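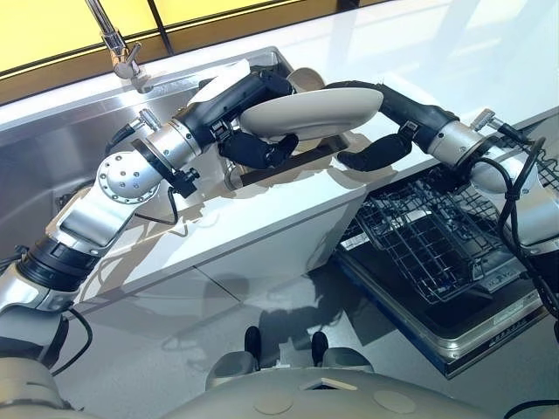 Majdi Mansour asks whether dishes must be rinsed before washing when the sink drains slowly. A light scrape into the trash is enough. Food left on plates is the usual cause of a slow drain, and the steps that follow apply to all shared kitchens at Drosholm.

## Clearing a slow kitchen drain

1. Remove the strainer and empty it into the trash.
2. Bail out any standing water with a cup.
3. Pour in one kettle of hot tap water. Do not use boiling water on plastic pipe.
4. Set a cup plunger over the opening and cover its rim with water. In a double sink, hold a wet cloth firmly over the second drain.
5. Plunge with steady strokes for 5 minutes, then run the tap.

If the water still backs up, place a bucket under the trap and loosen both nuts by hand. Clean the trap with a bottle brush, check that the washers are seated, and tighten the nuts again. Run the tap for one minute and feel each joint for drips.

Chemical drain openers are not permitted. Never remove a trap after one has been used; report it to the Maintenance Office at extension 389.

Cooking grease should be left to cool in a can and discarded with household trash. Spare washers are kept in the Cerkov building, Room 8. Residents of Najjar should request them by phone.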